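Plekbridge Swap Day – FAQ

Last updated Sat 17 July. Read this before emailing pls.

When do doors open?
10 for sellers, 11 for everyone else. No early entry, even if you know Embla.

How much is a table?
$14 for a half, $20 for a full. Cash or card. Chairs included, 2 per table.

Can I share a table?
Yes. One name on the booking though, and that person pays.

What can I sell?
Clothes, books, toys, records, kitchen stuff, plants. Clean and working.

What can't I sell?
Car seats, bike helmets, mattresses, food, anything recalled. Knives – ask first.

Where do I park?
Lot behind the Zurnley building. Unload at the side door, then move your car. The street out front is permit only and they do ticket.

Do you hold items?
No. Ask the seller, some will til 2.

What happens to leftovers?
Take them home or leave them in the donation bins by the exit. Bins get emptied Monday. No electronics in there, no wet stuff.
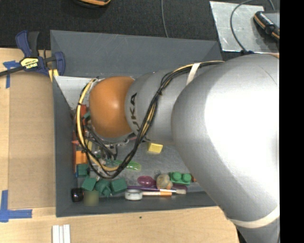
Can I bring my dog?
Small ones, on a leash. It gets crowded by noon.

Is there food?
Coffee and buns till they run out. Bring your own mug, its 50 cents off.

I need to cancel.
Full refund up to a week before. After that we try to resell your spot but no promises.

Who do I contact?
Tables and payments – Embla Lie. Anything about the hall, Branislav Procházka. Replies can take a couple days.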